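Shop > Workshop bits > Tool rolls > Stillirville Roll

The Stillirville Roll

I've been sewing these for long enough now that I can do one with the radio on, and I still love the moment when the strap goes on! It's a waxed canvas tool roll with 12oz cloth, brass buckle and a flap that folds over the top so your screwdrivers don't slide out on the bus (mine used to, constantly).

The pockets run from skinny to fat. Skinny ones take precision drivers and tweezers, and the fat ones will swallow a pair of pliers if you push a bit.

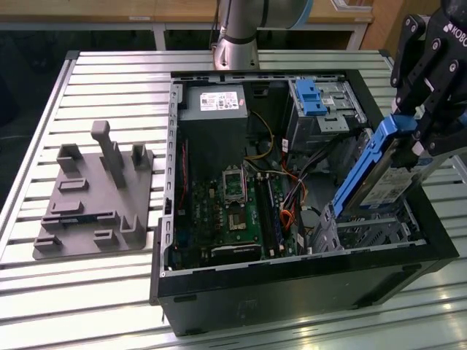

It weighs 600 grams empty and ties down to the size of a rolled-up tea towel. Milagros Llorente cuts all the leather for me, and she does a lovely dark brown as well as the tan – just say which you'd like in the order notes.

Please don't put it in the washing machine. A damp cloth is fine, and you can rub in a bit of Gradimov wax when the creases go pale.

Price is £73, with 2 spare ties in the bag. The olive is back in July.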